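Dusbridge Paper Workshop: progress report for the Femidau small grants program
Second period, ending in May

1. What we did in this period

In the first report we wrote that the room at Kurker Street was rented but not yet furnished. Since February it is in regular use. We have two large work tables, a shelf for paper and a cabinet with a lock for the knives. The folding sessions take place in the morning from 10:00, and the cutting and sorting is done after lunch.

The grant of 2000 dollars was planned for three things: tables, paper and printed instruction sheets. The tables are paid in full. The paper was ordered from Odukoya, who gave us a fair price for the larger packages. We still have 429 dollars, and we ask permission to use this money for the second printing of the instructions.

2. Paper and folding

In the beginning we used white office paper for all exercises. It is cheap, but the participants had difficulty to see the fold lines, especially the older ones. We changed to strong colors, and the orange became the most used. On a grey table the edge of an orange sheet is easy to find, and the beginner can see well where the corner is pointing.
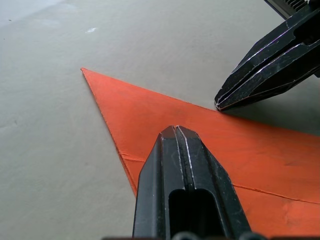 We also decided to keep the sheets which were already folded and opened again. Before, they went directly to the recycling box. Now they are pressed flat and given to the new participants, who can follow the old crease with the finger before they try on a fresh sheet. This saves paper and it makes the first lesson more calm.

The course has 5 models at this moment: the envelope, the small box, the cup, the bookmark and the star. The star is too difficult for most groups and we will move it to the end of the course. The box is the favorite, and several participants made it again at home for their families.

3. Difficulties

The delivery of paper in March came late, and for two weeks we had to work with what was left on the shelf. We have learned to order one month earlier.

The thicker paper was not a good choice for the small box. When it is folded across an older crease the corner does not close properly. We will keep this paper for the envelope and the bookmark only.

The light in the room is weak in the late afternoon. We have asked the owner of the building for a second lamp and wait for the answer.

4. Plan for the next period

We want to offer 4 sessions each month until the autumn, with one of them open for visitors. The instruction sheets will be printed again with bigger drawings, and the text will be shorter. We will also try a storage system with one flat drawer for each color, so the sheets do not bend at the corners.

A list of expenses with copies of the receipts is attached to this report.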